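Since June, the packing floor at Nutcombe has had a new line, and I have been meaning to write down what it has changed. I have worked there long enough to remember when all the fruit was put in boxes by hand.

The new line handles 3000 punnets a shift. The old one needed a full bench of us to get anywhere near that. No one was sacked, but when people left they weren't replaced, and the bench is now two stations for the awkward stuff. Remedios Agbayani has one of them. She used to train the new starters and now she mostly clears jams and signs the fault sheet. She gets the same pay and says her wrists are better. She also says the day is longer with no one beside her to talk to.

The machine is good with anything hard and round. It is poor with foam nets, thin bags and cloth, things that change shape when you take hold of them. Those still come to us in crates, and the people upstairs talk about the day they won't.
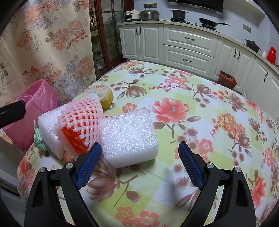
I think that day is further off than they say, though I was wrong about the line itself. What I would like is some training before it comes. They sent two from the Rinddale site on a maintenance course and both of them moved up a grade. We have asked for the same and been told to wait for the budget. There is a meeting on Wednesday and I have put my name down to speak.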